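Home Issues Articles Authors Submit Contact

Reading time: 2 min

4. Stitching as a brand mark in player-founded labels

The previous section dealt with logos and woven neck labels. We now turn to visible stitching, which received little attention in the early studies of clothing lines started by athletes. Those studies treated the founder's name as the main asset of the brand and the garment as a surface on which the name was printed. The two labels examined in this paper, Ledska and Kotetis, do not fit that account well. Both were started by former players and both used the founders' names heavily in their first seasons. Both later reduced the size of the name and gave more space to seams, bar tacks and topstitching in a second color.

4.1 Sample and coding

The garment sample consists of 359 items, made up of polo shirts, track tops, T-shirts and light jackets. Items were drawn from the archive held at Toft and from the Dumstead resale collection. Each item was coded for stitch color, the place of the stitching on the body, and the presence or absence of the founder's name on the outside. Items with major repairs were left out. Of the full sample, 83 items carry contrast stitching that can be seen when the garment is worn in the usual way. Stitching inside a cuff or under a collar was recorded but is not included in that group.

Coding was carried out under daylight lamps. Two coders worked separately and then compared sheets. Most disagreements concerned off-white thread on pale cotton, where age and washing had brought the two shades closer together. 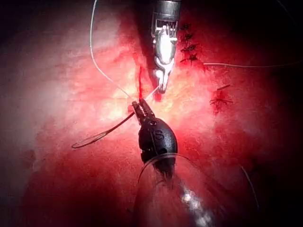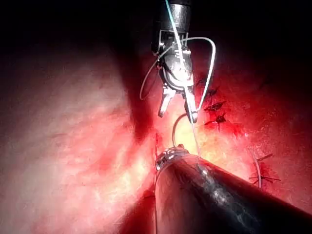 Figure 2. White suture thread and silver-jawed instruments.

Contrast stitching in the Ledska items is found mainly at the shoulder and along the side seam, while Kotetis placed it at the pocket and the placket. In both cases it was used on dark cloth far more often than on light cloth, and the shade chosen was nearly always white. Contrast depends on what lies next to the thread as well as on the thread itself. The white strand in both parts of Figure 2 can be followed easily beside the metal of the jaws; a white line on a cream polo shirt could be missed at arm's length, and several coders' notes say so. For this reason the coding sheet recorded thread and ground together, as a pair, and a garment was counted as contrast-stitched only when both coders marked the pair as distinct.

4.2 Reading by buyers

The survey described in Section 3 included a short set of items on stitching. All 200 respondents were shown garments with the outside labels covered and were asked to name the brand or to say that they could not. Respondents who followed the founders' playing careers did not do noticeably better on this task than those who did not. Respondents who already owned a garment from one of the labels did better, and many of them pointed to a seam when asked how they had decided. A smaller group named the fit of the sleeve.

We take this as modest support for the view that a label founded on sporting fame can, over time, come to be known by its clothes. The fame brings the first buyers into the shop – the Toft outlet in particular relied on match-day trade – but it does not appear to be what later buyers look for on the rail. The finding should be read with care. The covered labels left a raised outline on some of the heavier tops, and a respondent who knew the usual label shape may have used it.

4.3 Limits of the garment evidence

Resale stock is uneven. Garments that sold well and wore well are more likely to survive, and plain items may have been thrown away more readily than those with a visible name. The Dumstead collection also leans toward larger sizes. Neither label kept full production sheets for its early seasons, so the share of contrast-stitched items in the sample cannot be taken as the share that left the factory. Section 5 sets the garment evidence beside the surviving catalogs, which list thread color for the later seasons only.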